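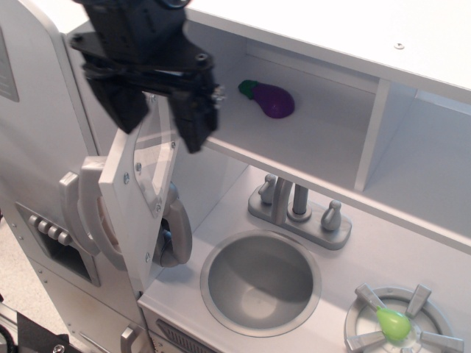

Tayla Rakena has been renting the Notico arm since July and says she would do it again, with a few complaints.

Rakena runs a small test room at Nistel, where arms on hire are tried out on household jobs at toy size. Notico's kit comes as an arm, a two-fingered gripper and a laptop with the software already on it. "It took me 15 minutes to bolt down and most of a morning to get talking to our network," she said. "The manual skips that part."

Her standard trial is a play kitchen and a bag of toy food. The arm has to pick up a piece and put it somewhere else, and shelves are where she sees the most trouble. "The fingers are chunky. On an open worktop you don't notice. Under a cupboard top you have to come in at the right angle or you knock something."

She logged over 300 attempts in the first month. Of the last 47, all with the toy eggplant, she was happy with most. "It's a glossy thing and it rolls. I'd like softer pads."

Joaquim Bragança, who handles hire for Notico, said softer pads were being tested and would be sent to current customers without charge. He agreed the network section needed rewriting.

Rakena has kept the kit for another 2 months.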